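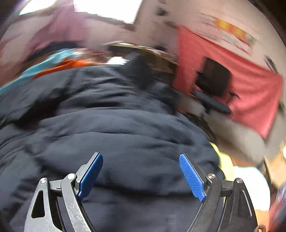

*A dark navy puffer jacket, with ridges and deep folds.*

Have you ever wondered why a puffy jacket keeps you so warm? Each of those plump ridges is a little pocket of fluff, stitched shut so the filling can't all slide down to your tummy! The fluff traps air – and still air is very good at holding on to the heat your own body makes.

So when you put yours away, be kind to it. Fold it gently, and don't squash it under heavy books until March, or the poor fluff will go flat.
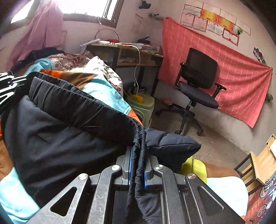

*Puffy cloth by the bed, with a dark cord hanging down.*

A cord like this can be pulled snug on a windy day, so the warm air stays in with you.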